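Small Desks, Slow Evenings

8 November 2021

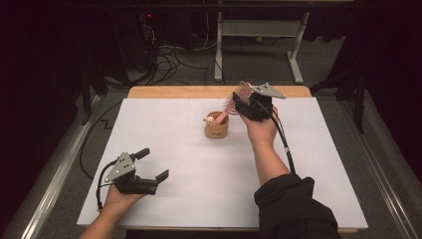 A tan cup keeps small things together on a white tabletop.

In Wikness, many people rent a room of 20 square meters and work, eat and sew at the same table. The Satti market has sold used desks since August, 338 of them until now. I bought mine there with 2 drawers, and one does not close well. Still, in the evening I put away the papers, and the room becomes again a home.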